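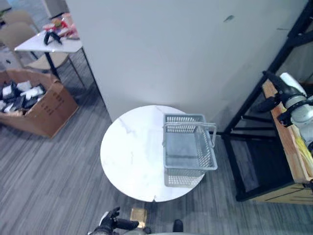

クランホルム運河 地理読本・閘門調査事業 中間報告

ヒニタンス基金 助成ご担当の皆さま

いつも温かく見守っていただき、ありがとうございます。前回の報告をお送りしたのが夏の盛りで、あのときは暑さの話ばかり長々と書いてしまい、あとから読み返して少し恥ずかしくなりました。今回はなるべく要点から、と思いながら書き始めたのですが、やはりお伝えしたいことが多く、また長くなりそうです。お茶でも飲みながら、お時間のあるときにお読みいただければ幸いです。

まず全体の進み具合

クランホルム(Clanholm)運河にある閘門は全部で14か所で、そのうち11か所の現地調査を終えました。残る三か所については、2か所が水門扉の修繕工事に入っており、工事用の囲いが外れるまで近づけません。もう一か所は運河の一番奥、製粉所跡の敷地を通らないと行けないところにあり、地権者の方と立ち入りの日取りを相談しているところです。先方はとても好意的で、敷地の草刈りが済んだら声をかけるとおっしゃってくださいました。

古い通航記録簿の撮影と目録作りは、11月の終わりに1454ページまで進みました。当初お出しした計画では、この時期には撮影をすべて終えて読み下しに入っているはずでしたので、その点では遅れています。遅れの理由は後の項目に書きました。

読本の原稿は、全体の構成が固まり、前半の章がひととおり書き上がりました。後半はまだ見出しと走り書きの段階です。

閘門の調査について

閘門というのは不思議なもので、遠くから見ればどれも同じ、水を溜めた石の箱に扉がついているだけに見えます。ところが順に歩いてみると、ひとつとして同じものがありません。下流側の閘門は河口に近く、潮の影響を受けるので、扉が両方向の水圧に耐えられるように作られています。中流になると扉は片側からの水圧だけを考えた造りになり、そのかわり側壁に沿って水を抜くための暗渠が長く延びています。上流の丘陵部では閘門と閘門の間がぐっと狭くなり、船が一段上がって息をつく間もなく次の扉の前に着いてしまう、という並び方をしています。

この違いは、前々から文献で読んで知ってはいました。ただ、実際に水位の差を測り、扉の枠を測り、側壁に刻まれた石工の印を書き写していくうちに、川の勾配というものがようやく身体でわかった気がします。読本の読者として考えているのは中学生から大人までで、勾配という言葉を教科書でしか知らない人がほとんどだと思いますから、この感覚をどうにかして紙の上に移したいと、今いちばん頭を悩ませています。

測量はシバタ測量(Shibata)に引き続きお願いしました。助成金の内訳でいえば委託費の大半がここにあたります。見積もりの段階では一か所につき半日という計算だったのですが、中流の区間で側壁の前に泥が厚く積もっていて、基準になる石の段が見つからず、丸一日かかった場所がいくつかありました。超過分については、シバタ側が移動をまとめて行うように日程を組み直してくれたおかげで、契約の範囲に収まっています。こちらから追加のお願いをする必要はありません。

調査票の様式は、最初の数か所を終えたところで作り直しました。はじめに作った票は欄が細かすぎて、雨の日に書き込むのがつらく、しかも後で見ると空欄ばかりでした。新しい票では、閘室の長さと幅、扉の形式と材料、水の入れ方と抜き方、現在の使われ方、それに自由記述の大きな欄だけを残しました。この自由記述の欄が思いのほか役に立っています。「下手の扉の脇に荷揚げ用の石段。段の角が丸い」「対岸の家は元の番小屋と聞いた」といった短い書き付けが、読本の文章にそのまま生きてきます。古い票で調べた分は新しい票へ書き写しを済ませました。

水位の記録

水位の連続記録にはフルルケックス(Flurkex)の記録計を使っています。前回、値が夜間だけ飛ぶことがあると書きましたが、あれは機器の不調ではなく、設置した場所がよくなかったようです。堰のすぐ下手に置いていたので、夜に堰の操作があるたびに水面が波立ち、それを拾っていました。少し上手の、流れの落ち着いた石垣の陰へ移してからは、なだらかな線が取れています。飛んでいた期間の値は捨てずに残し、注記を付けてあります。堰を動かすと水面がどれほど揺れるかという、それはそれで面白い資料になると考えました。

秋の長雨のあとの記録がたいへん見事でした。上流の丘に降った雨が、支流を集めながら少しずつ下ってきて、閘門ごとに時間をずらして水位を押し上げていく様子が、線の山の並びにはっきり出ています。読本では見開きを使って、この図を大きく載せるつもりです。運河は人の手で作られたものですが、水そのものは山と空から来ているのだということを、長い説明なしに伝えられる図になると思います。

冬の間は、氷の心配がある上流の記録計を引き上げるかどうかを迷っていました。管理事務所に相談したところ、運河が全面に凍ることは近年ほとんどないそうですが、念のため一台だけ引き上げて手入れをし、残りは置いたままにしました。電池は12月のうちに入れ替える予定です。

通航記録簿について

遅れているとお伝えした記録簿の件です。管理事務所の書庫に残る通航記録簿は、船の名、船主、積み荷、行き先、通行料の受け取りを、閘門の番人が一隻ごとに書き付けたものです。開いてみると、湿気でページどうしが貼り付いている冊が予想より多く、無理にはがせば文字が持っていかれてしまいます。専門の方に見ていただき、貼り付きのひどい冊は乾燥と剥離の処置を先に行うことになりました。処置を待つ間、状態のよい冊から撮影を進めた結果が、先ほどのページ数です。

撮影が進むにつれ、積み荷の移り変わりが見えてきました。古いところでは石灰と粘土、それに干し草が目立ちます。やがて石炭が増え、小麦粉の袋が増え、鉄道の支線が開いた時期を境に石炭の欄がすっと薄くなります。かわりに残ったのが、急がないけれども重いもの、つまり砂利や材木です。教科書では「鉄道の開通により運河は衰退した」と一行で済まされるところですが、記録簿を追うと、荷の種類ごとに去っていく時期が違い、最後まで運河を頼った商売もあったことがわかります。

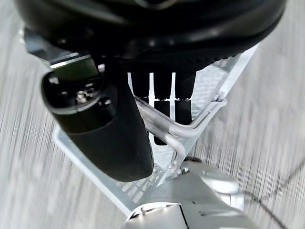 もうひとつ、読んでいて楽しいのが備考の欄です。番人にも筆まめな人とそうでない人がいたようで、筆まめな人の冊には、霧で朝から一隻も来ない、牛が堤から落ちて引き上げに手間取る、隣の閘門の番人と井戸の件で言い争う、などと書いてあります。目録では備考の有無だけを記す方針でしたが、これを埋もれさせるのは惜しいので、備考の文章を別に書き起こすことにしました。作業が増えるのは承知の上で、どうかお許しください。費用は謝金の枠の中でやりくりします。

目録の項目の立て方についても、少しだけ触れさせてください。積み荷の名前が土地の呼び方で書かれていることが多く、同じ粘土でも、煉瓦用と堤の水止め用とで別の名になっています。最初はこれを現代の品名にそろえて入力していたのですが、それでは用途の区別が消えてしまうと気づき、原文の表記と現代の品名を並べて入れる形に改めました。すでに入力していた分のさかのぼりの修正は、半ばまで終わったところです。

読本の原稿

構成は、河口から上流へ向かって船でさかのぼる順にしました。当初の案では、地形の章、歴史の章、産業の章、と分野ごとに立てていたのですが、試しに書いた文章を地元の学校の先生方に読んでいただいたところ、どこの話をしているのかわからなくなる、というご意見が続きました。たしかに、運河のように細長いものは、端から順に語るのがいちばん素直です。各章で一つの区間を扱い、その区間の地形、閘門の造り、運ばれた荷、今の暮らしを、章ごとに重みを変えながら書いています。

河口の章では、運河がどうしてこの入江を出口に選んだかを扱いました。北隣の入江のほうが深く、外海に出るにも近いのですが、あちらは冬の風をまともに受け、砂州が動きます。こちらの入江は浅いかわりに岬が風を遮り、小さな艀でも待っていられました。大きな船が小さな船に荷を渡す場所として、深さよりも静かさが大切だったわけです。この章は先生方にも評判がよく、地図を見ながら話し合う授業に使いたいと言っていただきました。

低地の章は、書くのに苦労しました。見渡すかぎり平らで、閘門も少なく、船で行けば眠くなるような区間です。けれども排水路との関係を調べていくと、運河の水面が周りの畑より高いところを通っていることがわかります。堤が切れれば畑が水に浸かるので、粘土を踏み固めた水止めの層がどれほど大事だったか、堤の見回りをめぐって村ごとにどんな取り決めがあったか、書くことはいくらでもありました。ついつい書きすぎてしまい、この章だけがほかの章より長くなっています。次の推敲で削ります。

分水界に近い上流の章は、これからです。いちばん高い区間では、船が通るたびに両側へ水が出ていってしまうので、どこかから水を補わなければなりません。そのための貯水池と、そこから丘の腹を縫って水を引いてくる細い導水路があり、これが今も働いています。導水路は歩いて見に行くのが一番なのですが、道がぬかるむ季節に入ってしまいました。春先に改めて歩き、それから書くほうがよいものになると考えています。

地図は、広域図と区間図の二種類を作っています。広域図は下書きが済み、色の選び方を試しているところです。川と運河をどちらも青で描くと見分けがつかず、かといって運河を赤にすると道路に見えます。濃淡を変えた青に、閘門の記号をはっきり添える案が今のところ有力です。色の見え方は人によって違いますので、白黒で刷っても区別できることを条件にしました。

地域とのかかわり

秋に図書館の集会室をお借りして、作りかけの地図を広げる小さな集まりを開きました。かつて艀に乗っていた方のご家族、堤のそばで畑を続けている方、釣りの好きな方など、さまざまな方が来てくださって、地図の上に思い思いの書き込みをしてくださいました。閘門の正式な名前と、地元で呼ばれている名前が違うことは前から聞いていましたが、同じ閘門を右岸と左岸で別の名で呼んでいるところまであり、これには驚きました。読本では正式名を見出しに立て、地元の呼び名を本文で紹介します。

昔の写真をお持ちの方からは、お借りして複写し、すぐにお返ししています。掲載の許諾は書面でいただくことにしており、様式は基金からご提供いただいたものを使わせてもらいました。あの様式はたいへんわかりやすく、ご高齢の方にも説明がしやすいです。ありがとうございました。

学校での試し読みは、前半の章について一度行いました。生徒さんから寄せられた質問の中で、原稿を直すきっかけになったものをいくつか書いておきます。船が来ないとき閘門の扉は開けておくのか閉めておくのか。上りと下りの船が両側から同時に来たらどちらが先か。魚は閘門を通れるのか。番人は夜中でも起こされたのか。どれももっともな疑問で、最初の二つは管理事務所に規則の写しがあり、すぐに答えが見つかりました。夜中の件は記録簿の時刻の欄から調べられそうです。魚については私どもの手に余りますので、水辺の生き物に詳しい方をご紹介いただけないか、方々へお尋ねしています。基金のほうでお心当たりがおありでしたら、ぜひ教えてください。

会計について

詳しい収支は別紙の表にまとめました。大きな動きだけ申し上げますと、測量の委託費はほぼ計画どおり、旅費はまとめて回るようにしたことで計画を下回り、記録簿の処置にかかる費用が計画になかった支出として生じています。旅費の余りを処置の費用に振り替えたく、別紙に費目間の流用の申請書を添えました。流用の額は、助成の手引きにある届け出の範囲に収まるものと理解していますが、もし承認の手続きが必要でしたらお知らせください。印刷費にはまだ手を付けていません。紙の値段が上がっているようですので、年明けに見積もりを取り直します。

これからの予定

1月は、処置の終わった記録簿から撮影を再開し、あわせて備考欄の書き起こしを進めます。屋外の調査はお休みに近くなりますが、水位の記録計の見回りだけは続けます。2月に低地の章の削り込みと地図の配色の決定、3月に入って道が乾いてきたら、導水路を歩き、製粉所跡の奥の閘門を調べます。修繕中の閘門は、囲いが外れる時期がまだはっきりしません。事務所の話では春のうちにはということでしたが、扉の材料の木材が届くのを待っているそうで、少し延びるかもしれません。間に合わない場合は、修繕前に事務所が取った図面をお借りし、それをもとに書いて、その旨を本文に記すつもりです。

後半の章の原稿は、4月にはひととおりの形にして、先生方の試し読みに回したいと考えています。計画書では刊行を初夏としておりました。今のところこの時期を動かすお願いはいたしませんが、記録簿の読み下しが遅れていますので、巻末の荷の一覧は抜粋にとどめ、全体は目録とともに後から公開する形になるかもしれません。この点は次の報告で改めてご相談させてください。

それから、以前お誘いした現地のご案内の件ですが、寒い時期の堤は風がこたえますので、できれば菜の花の咲くころにいらしていただければと思います。下流の潮を受ける閘門から歩き始めて、中流の古い荷揚げ場まで、平らな道ばかりですから歩きやすい靴さえあれば大丈夫です。荷揚げ場の脇に昼どきだけ開く食堂があり、豆のスープがおいしいです。ご都合のよい時期がわかりましたら、事務局までご一報ください。

添付書類
収支の中間表
費目間流用の申請書
閘門調査票(新様式)の写し
通航記録簿の状態一覧
読本の構成案と前半の章の原稿

クランホルム運河地理読本編集室 事務局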